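Notas para a apresentação: visita ao laboratório da Tomeck em abril
(falar devagar, deixar as perguntas para o fim)

Abertura
Bom dia. Fomos à Tomeck no dia aberto de abril, eu e o Dénes Kozma. Chegámos às nove e saímos depois do almoço. Vou contar o que vimos e o que interessa para o nosso armazém.

Quem nos recebeu
Zsófia Kelemen, responsável pela parte de simulação. O laboratório existe desde 2022. A equipa de hardware fica noutro edifício e essa parte só a vimos de passagem.

A demonstração
Começou no simulador, projetado na parede. Um robô de duas mãos, pretas, articuladas, sobre uma mesa de madeira com loiça e fruta. A Zsófia explicou que cada tarefa é ensaiada cerca de 1000 vezes com os objetos em posições diferentes, antes de alguém ligar o robô verdadeiro. Mudar a mesa demora segundos. Na bancada física, demora uma manhã. 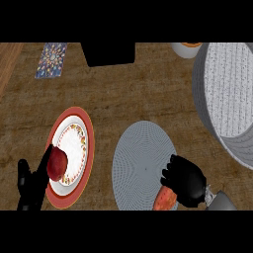

Perguntei porquê fruta. Resposta: é redonda, rola e não há duas peças iguais. Para quem trabalha com caixas parece pouco útil, mas os nossos sacos de peças soltas dão o mesmo tipo de problema.

(Pausa. Ver se há dúvidas sobre simulação. O Lajos Halász costuma ter.)

O que correu menos bem
A ligação ao projetor caiu a meio e perdemos uns minutos. Também não nos mostraram tempos de ciclo. Pedi-os por escrito ao Tamás Szabó, que ficou de enviar. Ainda não chegaram.

Custos
Só temos um valor indicativo: 2000 euros por mês pela licença do simulador, sem hardware. A formação é à parte, 3 dias, nas instalações deles. Não comparar já com a proposta da Utmont, que inclui assistência.

Próximos passos
A Aranka Somogyi vai escolher as peças que enviamos para modelar. Convém incluir as pequenas, que são as que nos dão trabalho. Depois marcamos uma segunda visita, desta vez à bancada física, e levamos alguém do turno da noite.

Perguntas
Se perguntarem por prazos: não há data. Se perguntarem por postos de trabalho: remeter para a reunião com a direção.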